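The Vaughan Workshop Builds an Arm of Its Own

January 19, 2020

VAUGHAN – The members of the Zavlow Shared Workshop began their robot arm with a modest aim. They wished to own one machine that any member could repair with the tools already on the wall. The project, known in the workshop as Etolow, is now in its second winter, and the group expects to publish its drawings in March.

The workshop occupies the upper floor of a former printing house and has 102 members. Most joined to use the saws, the lathe or the sewing tables. A smaller group of 13 meets in the evenings to work on Etolow, and its monthly reports are kept in a binder beside the sign-in desk, where the wider membership may read and comment on them.

The first report set a spending limit of $900 for all parts made or bought by the group for the gripping end of the machine. The final figure was $800, which the report credits to secondhand fasteners and to a decision to cut the side plates in the workshop. The same report records two designs that were set aside. One used a suction cup, which would not hold on coarse material. The other closed too quickly and was judged unsafe for use near visitors.

The design that remained has two fingers that close toward each other. The group spent most of last year on the pads, the strips of material that meet the object being held. Smooth pads worked well on boxes and poorly on nearly everything else. Toothed pads were adopted in the autumn, after a long discussion about whether they would mark soft goods. The current rules allow them for testing on scrap and on items the workshop owns.
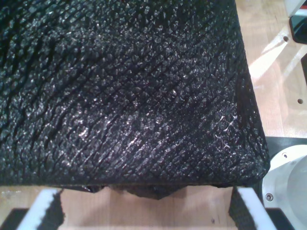

Why does a gripper need toothed pads when it could simply squeeze harder? More force can crush or bend an object before it stops slipping, while teeth give the pads something to catch on and allow a lighter grip.

That reasoning shaped the test schedule. Every object is presented in several positions, and the operator records the closing distance, the force setting and the result. An object that slips is tried again at the same setting before any change is made. The group adopted this rule after its early notes proved impossible to compare. Two operators had adjusted the force by feel and written down only their successes.

Flexible objects have received the most attention. A rigid block may be lifted from several sides with little difference in outcome. A soft or padded item changes shape as the fingers close, and the part that hangs lowest may fold under or swing away. The written procedure asks the operator to close slowly, pause, and look at the grip from the side before lifting. It also asks that the table be wiped down between sessions, as dust from the wood shop collects on the pads and affects the results.

The software has followed a similar course. Zuston, a small supplier of control boards in the same district, lent the group a test unit for one season and later sold it the board at cost. The members wrote their own program to open and close the fingers, and they keep every version. Older versions are restored more often than one might expect, usually when a new feature has made the motion uneven.

Safety rules are posted at the door and apply to all members, including those who only wish to watch. The arm may not be powered while anyone is reaching across the table. One person operates and a second stands within reach of the stop button. Long hair is tied back, and loose sleeves are rolled above the elbow.

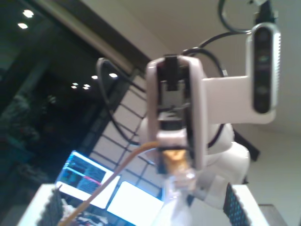 Cable routing has taken more of the group's time than any other single task in the past season. A cable that is too short pulls at its connector when the arm extends, and one that is too long may catch on a joint or pass in front of the camera. The present arrangement leaves generous slack, with one black cable arching over the gripper and another hanging in a wide loop to its side. The depth camera is held out from the gripper on a white bracket, and its own wiring must be planned along with the rest. The drawings due in March will include a full page on clips and tie points, a subject the group's first set left out entirely.

Members of other workshops have asked whether the design can be copied at a smaller scale. The Etolow group has advised patience until the drawings are complete, as the hole spacing on the side plates is still under review. A reading copy of the present draft is available at the Vaughan workshop during open hours, and written comments may be left in the binder.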